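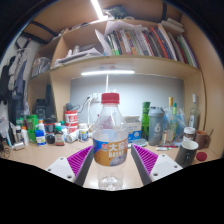

Desk clear-out, part two

Posted 11th September, late

Quick gallery this time, no time for a proper write up. This is the desk in the back bedroom at Pretetstead, the one with the hutch and the long light under the shelf. It had turned into the place where every bottle in the apartment goes to live. Vitamins, sauces, drinks, who knows. I gave myself one evening and 200 words of notes, went over on both.

Rules I was working to, same as the kitchen drawer post in January:

Empty drink bottles go first. Red cap, yellow cap, don't care, out. Caps go in the jar for the school collection.

Anything with a lid that's lying on its side gets stood up and read. If the date is gone, bin. If I can't read the label I ask, then bin.

Stacked things come down. You always forget the bottom one. Chargers don't live on top of tubs — they get a hook.

Left side is the hard side. That's where the small stuff piles up, little bottles hiding behind bigger bottles. I do it in handfuls onto a tray, wipe, put back only what got used this month.

Cables last. They hang down off the wall outlet and then wander, and every time I try to do them first I end up undoing it all. Velcro ties, the cheap Hutsuliak ones, pack of 7. Used all of them and wanted more.

Middle of the desk, mug and coaster end 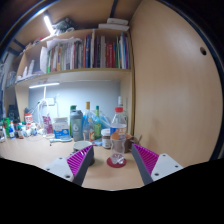 The coaster stays, it's the only reason the wood still looks ok there. Mug goes back to the kitchen, obviously. The shaker too, that has no buisness on a desk.

Plastic bags get flattened or they get thrown, no crumpled ones at the back. Glass goes in its own box by the door, rinse first.

Books on the shelf I'm leaving alone. The papers on top of them, not so lucky — those go in the Polar folder and I'll sort them when it rains.

Still to do: wipe down the back panel, find a box for the small tubes, get a bigger tray. Brorberg has one for 605 but thats silly money for a tray, so I'm holding out for the 171 one to come back in stock.

Part three is the drawers. Might be a while, they're worse then the desk.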